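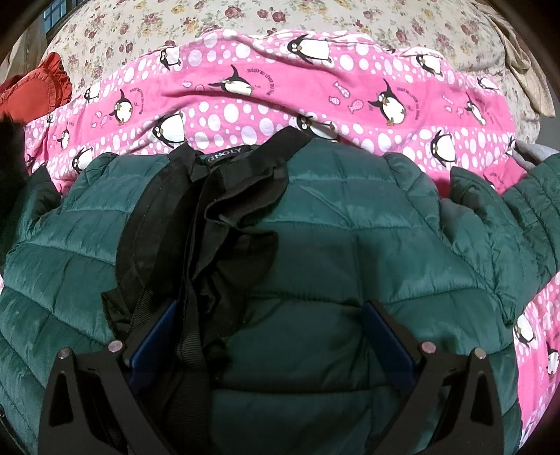 Gravard to Automate Coat Sorting at Planthorpe Site

PLANTHORPE, Sunday, May 5, 2024. Clothing reuse company Gravard will bring robotic sorting to its Planthorpe site in September, starting with coats and quilted jackets. Staff who now lift and turn garments by hand for a full shift will move to inspection, repair and pricing.

The site handles about 2,000 garments a day. Outerwear is the slowest part of the work. A puffer jacket is bulky and slippery, and it has to be laid out flat before anyone can check the shell, the sleeves and the collar.

The robots learn from people doing the same job with hand-held grippers. Gravard and its technology partner, Hoekstra, have collected 3,928 recorded handling sequences so far, many of them in ordinary homes, where clothes lie on beds and blankets and the light changes through the day.

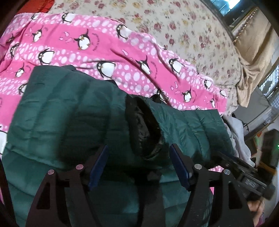 Hoods and fur trim still need the most practice, and garments the system can't place with confidence will go to a person at the next table.

"My shoulders know how many coats we do," said Sigrún Frandsen, a shift lead at Planthorpe. "I asked for the lifting to go first, and for the people who know fabric to stay on the floor."

No jobs will be cut under the plan. All 20 outerwear sorters have been offered paid training, and hourly rates will stay the same or go up.

"We'll run one line and keep the manual tables open beside it," said Azlan Nugroho, head of operations at Gravard. "If the line is slower in the first weeks, we can live with that."

A decision on the company's Kostden site will follow after the first season.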